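Unit 2: Primary and secondary packaging

Primary packaging touches the product. Secondary packaging groups or encloses it and carries most of the printed information. For boxed goods the usual material is cartonboard, graded by weight in grams per square metre.

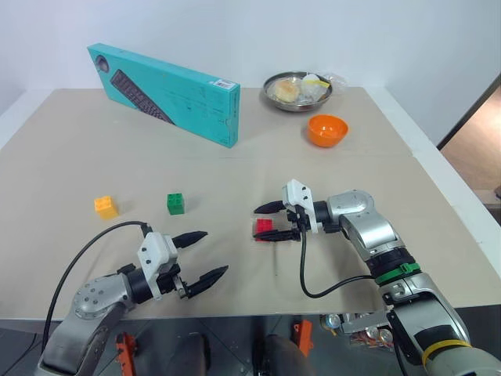
Photo: Covthorpe course archive

Barcodes need a clear margin on both sides – the quiet zone – and good contrast between bars and ground. A white label applied over a coloured face meets the second condition without altering the main print run.

Reading for the seminar: Wadix handbook, p. 43, on label placement.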